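About Wondeck

Wondeck teaches robot arms to do small handling jobs by having a person do them first. We started in December with one arm, one table and a lot of borrowed software, and we still work in much the same way. Our customers are mostly firms that pack, sort or fit together small parts and don't have a programmer of their own.

Toon Brouwer runs the teaching side. Teun Martens looks after the simulator and the control software, which we call Dretine. Our office is in Nultberg, above the De Bruijn print shop, and the entrance is round the back.

How we work

An operator sits at a desk and steers the arm by remote control – one hand for position, the other for opening and closing the gripper. Dretine records every movement. Most jobs are shown 100 times before we train on them, and an operator may need up to 90 seconds for each try. We do the first round in simulation, where a dropped part costs nothing and the table can be reset with one key.

The arm, the table and the small cubes, in simulation:
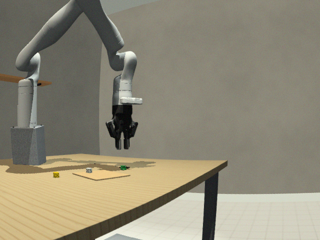
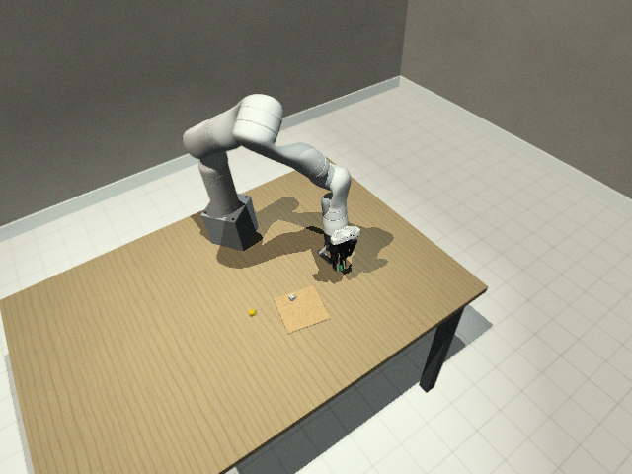
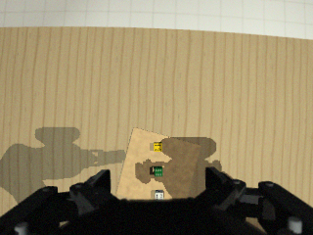
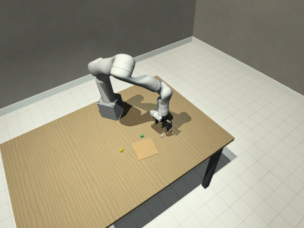 Customers often ask why we begin with something so simple when their own parts are more awkward. A plain job shows us quickly whether the operator's movements are clean enough to learn from. With the green cube out on the wood beyond the top corner of the pad, and the gripper hanging over the table with nothing in it, an operator has to choose an approach and stick to it. If people hesitate or go back and forth, the robot learns that as well. We throw those tries out and record them again.

After simulation we move to the real arm and the customer's own parts. This usually takes 7 working days, including a visit to your site. Your staff can do the showing themselves if they like. Toon gives them a morning's training first, and no programming is needed.

Visiting us

Our next open afternoon is on 19th April. There is room for 13 people, so please write to the office beforehand if you want a turn at the controls. Parking is on the street – the yard belongs to the printers.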